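Mobile Robots in Public Spaces
Handout 4: Notes to accompany the demonstration at the Huklow open day
Prepared by Damian Mayrhofer, 17 July session group

1. Purpose of the visit
Students attended the open day to observe a pavement delivery robot being driven through a simulated city district. The district is built in software by Pasichnyk and is used to test route planning before any outdoor trial. The session consisted of 74 short runs, each with a fixed start and goal.
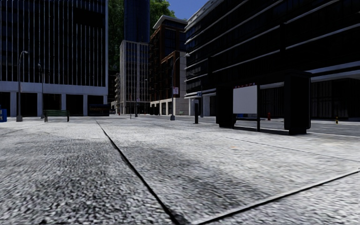 A run is counted as complete when the robot stops within one metre of its goal without touching a wall, a post or a person. Students should note that the planner, named Vekudier, receives no map of street furniture. It must find such items through its own sensors and adjust its path accordingly.

2. Reading the pavement
Joints between slabs, stains and changes of light may all be mistaken for edges. The kerb is a true edge and must never be crossed except at a marked crossing.

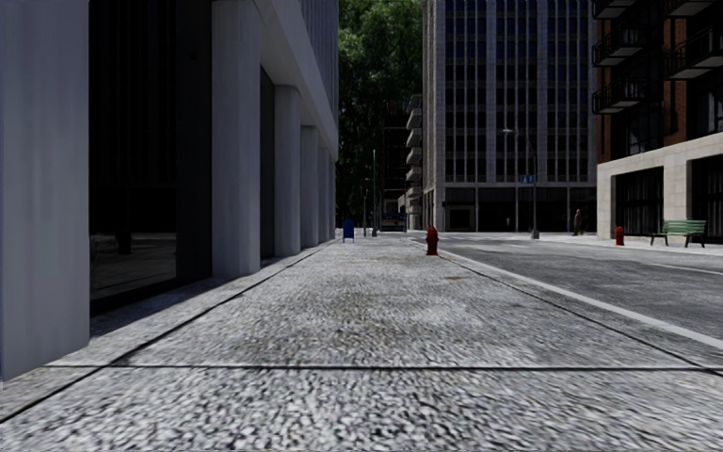 Figure 2. Simulated pavement with colonnade to the left and a red hydrant near the kerb.

The planner keeps a set distance from fixed objects. Where the free width is too small, the robot slows down and then waits for an instruction from the operator.

3. Shadow and glass
Strong shadow lowers contrast on the ground, and large windows return a false view of the street.
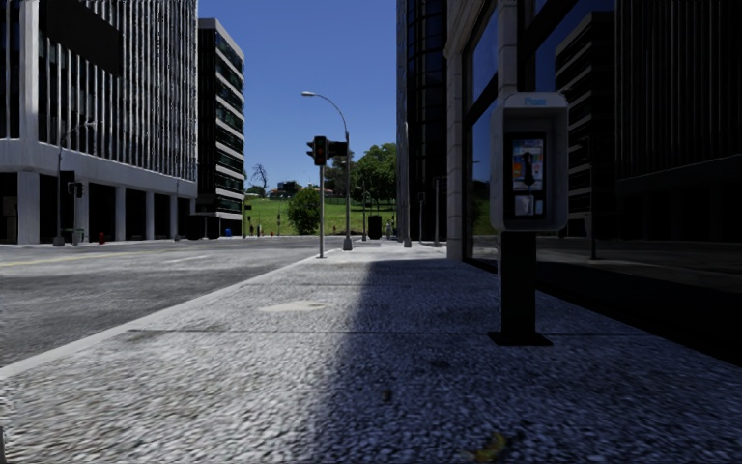
The Wekivness laboratory has collected 1,134 test cases on these two subjects. Students may consult them on request.

4. Work to be submitted
Each student shall submit one page comparing two runs from the demonstration. State the route, the objects met and the point at which the planner changed its path. Late work will be marked under the usual rules.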